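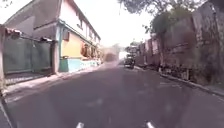
Staff store: new items and ordering changes

The Histcombe staff store has added four items to the Wivevo range. Orders placed by 7/18/22 will ship with the first batch. The next batch is planned for December.

Canvas tote, natural, with the Wivevo mark printed in navy on one side. Two inside pockets, one with a zipper. Handles are 11 inches long. Spot clean only.

Fleece blanket, gray, 50 by 60 inches, with a stitched edge and the mark in one corner. Machine wash cold, tumble dry low. Stock is 124 pieces, limit two per person.

Notebook, hard cover, 209 ruled pages, elastic band and ribbon marker. The paper takes ballpoint and pencil well. Fountain pen ink shows through on the back of the page.

Umbrella, black, folding, with a push-button release. It measures 12 inches closed and comes with a sleeve. The mark is printed on one panel only.

The old zip hoodie is discontinued. Remaining sizes are small and 3XL, and both are marked down 30 percent until they are gone. Hoodie exchanges must be made for another item of equal value.

Points can now be used for part of an order. The maximum is 3000 points per order, and shipping can't be paid with points. Prernby staff should choose site pickup at checkout; packages go to the front desk in Building B. Enter your extension in the notes field or the desk will not be able to call you.

Send sizing questions to Ghazal Nazari. Bulk orders for teams or events go to Valeriano Vallejo, with a cost center number and the date needed.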